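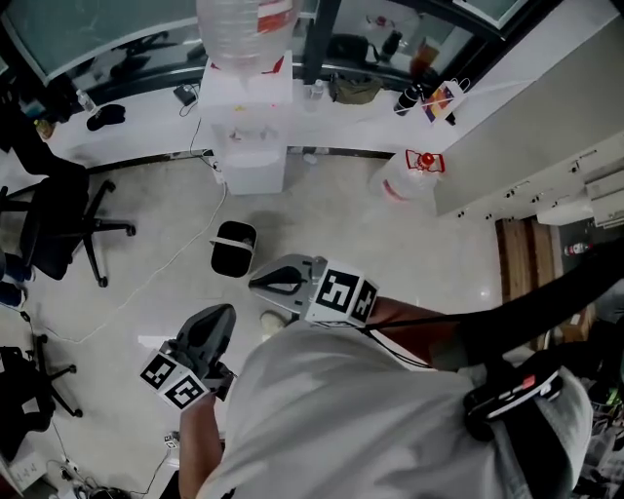
Yoga Ngui hielt beim ersten Durchsehen unseres Kostenplans dagegen, dass ein Greiferpaar allein noch gar nichts koste, teuer werde erst alles, was daran hänge: Kabel, Halterungen, Ersatzfinger und vor allem die Stunden der Leute, die damit arbeiten. Wir haben uns diesen Einwand gern zu Herzen genommen und die Kalkulation für den Standort Gandurthorpe noch einmal von vorn begonnen.

**Abbildung 7.** Aufnahmearbeit mit zwei handgeführten Greifern; an beiden sitzen weiße Würfel mit schwarz-weißen Markermustern.

### 4.2 Beschaffung und laufende Kosten

Für das Vorhaben Prendon gingen wir zunächst von 9 Arbeitsplätzen aus, jeder mit zwei Greifern, und waren, das geben wir gern zu, mit dieser Rechnung recht zufrieden. Im Februar zeigte sich dann, dass die Verbrauchsteile im Angebot von Flerkell gesondert geführt werden, und zwar mit 703 Euro je Arbeitsplatz und Jahr. Ein Betrag, den man leicht überliest – und der sich über die Laufzeit doch spürbar summiert. Eleri Prothero schlug daraufhin vor, mit sieben Plätzen zu beginnen und die übrigen beiden erst nach der Zwischenprüfung zu bestellen. So sind wir verfahren. Die Lieferfrist von 33 Tagen ist im Zeitplan (Abschnitt 4.3) bereits berücksichtigt, die Schulung der Bedienenden dagegen noch nicht.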